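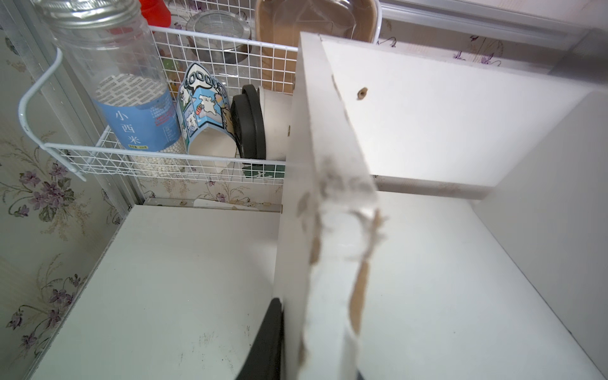 What do you clean a white melamine cubby shelf with?

Warm water, a small squirt of dish soap and a soft cloth that you've wrung out hard. Use baking soda paste for the scuffs, and keep water away from any chipped edge.

Giving a Tired White Cubby Shelf a Second Life

I love a cubby shelf. Open compartments, a few dividers, a flat top, and suddenly the books, slippers and odds and ends all have somewhere to go! The trouble is that white shelves show everything. You get gray scuffs and crumbs in the corners, and sooner or later a divider loses a bite of its front edge and the tan particleboard peeks out. Most of that can be sorted out in one afternoon, and the edges look so much better when you're finished that you'll keep walking past just to admire them.

What you'll need

Dish soap and a bowl of warm water
Two soft cloths (one damp, one dry)
Baking soda
An old plastic card or a nylon scraper
A dry paintbrush, 2 inches wide or smaller
White wood filler or a melamine repair paste
Fine sandpaper on a small block
Touch-up paint or iron-on white edge tape

Step 1: Empty one compartment at a time

I know it's tempting to pull the whole lot out onto the floor. Try not to! Take out what's in one cubby, clean it, dry it, then move to the next. You always have a finished compartment waiting for the things you want to keep, and if the phone rings halfway through you can still cross the room.

While a cubby is empty, look at the dividers from the front and run a finger lightly down the edge. You're feeling for chips, lifted edging and rough spots that could snag a sock or a book jacket. Mark each one with a scrap of masking tape so you can find it again for step 4. Check the screws too. A quarter turn is plenty, and if one keeps spinning, stop and leave it for now.
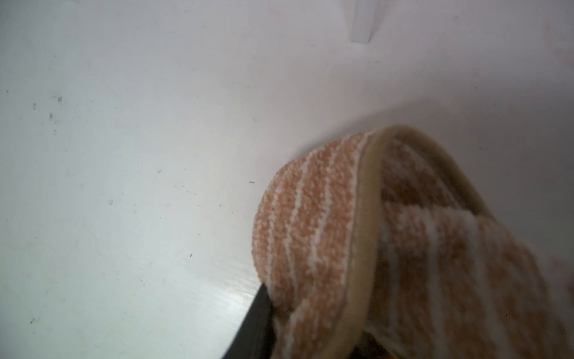
By M. Seidel

Slippers deserve a word of their own, because people do like to tuck them into a low cubby (me included). Knock the soles together outside before they go back in. Terry slippers hang on to fluff and grit in all those little loops, so a quick going-over with a lint roller is time well spent. If yours are machine washable, run them through now on a gentle cycle and let them dry completely before they get anywhere near a shelf. I give mine a compartment with nothing else in it, toes to the back so I can hook them out with two fingers.

Step 2: Crumbs and sticky bits first

Work dry before you work wet. Sweep from the back of the cubby toward you with the paintbrush, and get the bristles right into the line where the shelf meets the rear wall. That seam collects everything — cookie crumbs, pencil shavings, bits of modeling clay.

For anything soft and stuck on, slide the plastic card underneath with the card nearly flat. Clay and chocolate both lift more cleanly when they're firm, so hold a bag of ice against the lump for a minute if it wants to smear. Metal scrapers stay in the drawer, please! They leave gray lines that are harder to shift than the crumb ever was.

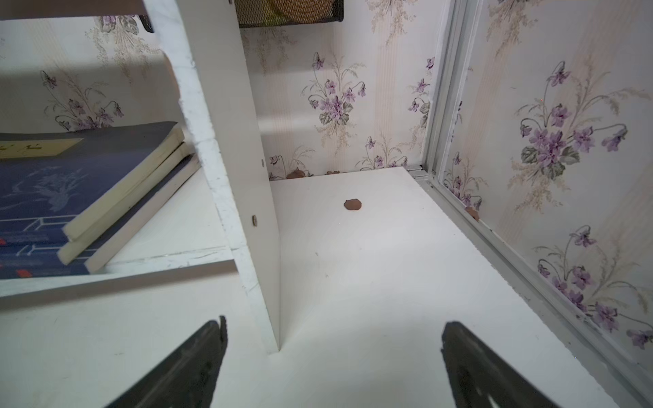

Do the corners last. They're the fiddly part, and a cotton swab barely dampened with soapy water gets in where a cloth bunches up. Go along the foot of each divider as well, on both sides, then follow with the dry cloth.

Step 3: Wash and lift the scuffs

Wipe the whole surface with the wrung-out cloth, top first, then the sides, then the floor of the cubby. Dry it straight away. For dark scuffs, mix baking soda with just enough water to make a soft paste and rub in small circles with a fingertip wrapped in cloth. Give it a light touch and check often. Some marks are real scratches and no amount of rubbing will bring them up, so let those go. They'll be behind a stack of books anyway.

Step 4: Fix the chipped edges

This is my favorite bit! Brush out any loose particleboard and sand lightly just where it's rough, staying off the white surface on either side. Press filler into the gouge with the plastic card, a little proud of the edge, and leave it as long as the tub tells you. Sand flush, wipe off the dust, then dab on two thin coats of touch-up paint.

If a divider is worn for most of its length, skip the filler on the shallow parts and go for iron-on edge tape. Keep the iron moving, press along the edge with a wooden block while the glue is warm, and trim the overhang once it's cool. My first try was on a hand-me-down shelf in Panbridge one April, and it was a bit wobbly near the bottom. I still think it beat the chips!

Step 5: Put things up as well as in

Before you load the cubbies again, look at the space above them. A rail with a wire basket hooked over it will take the jars and bottles that otherwise wander along the shelf top, and a deep mesh holder is lovely for flat things like placemats and coasters that never stack nicely.
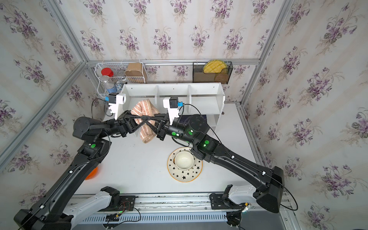 Basket and mesh holder on the rail, cubbies underneath.

Put tall bottles toward the back of a basket and check that lids are screwed down tight. Spread the heavy jars along its length so it doesn't tip. Books do best lying flat in a low cubby, biggest on the bottom, and no more than you can lift out with one hand.

Leave one compartment empty if you possibly can. It will fill up by itself, and it's so nice to have a spot ready when something new comes home.

Keeping it up

A dry brush-out once a week and a damp wipe once a month is all mine gets. Touch up new chips while they're small, and keep the leftover paint in a labeled jar with the lid on tight.

Last updated Feb 10, 2019
Filed under: Shelves, Small Repairs
94 comments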